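January, 4 p.m.

Second pass through the bench rules with Glória before the handover to Widavberg. Section 7 (end effectors) is still the weakest part of the draft. It says fingertip covering must be "in good condition" and gives no test for that, so two people can look at the same finger and sign different things. 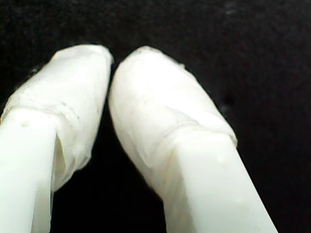
Proposed wording: covering is rejected if any edge has lifted, if a layer can be moved by hand, or if fibers stand out at the tip. Both fingers are rewrapped together, never one alone. Rodrigo wants a limit of 1000 cycles as well. I would keep the visual check as primary — cycle counts get lost when an arm is moved to another bench.

Section 4, tray work. One arm closes on an item at a time; the other stays outside the rim until the first has released. Belmiro asked whether soft packaging needs its own grip force limit. Yes, but I have no value yet. Henriques uses one and has promised to send it.

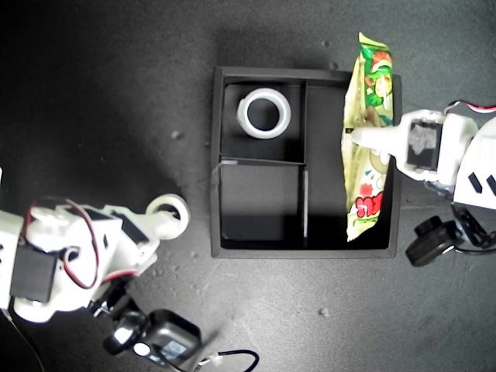 Tray with partitions, right arm on the snack bag, left arm outside the rim.

Cable routing goes to an annex. Draft to Theda tomorrow, 90 minutes booked for comments.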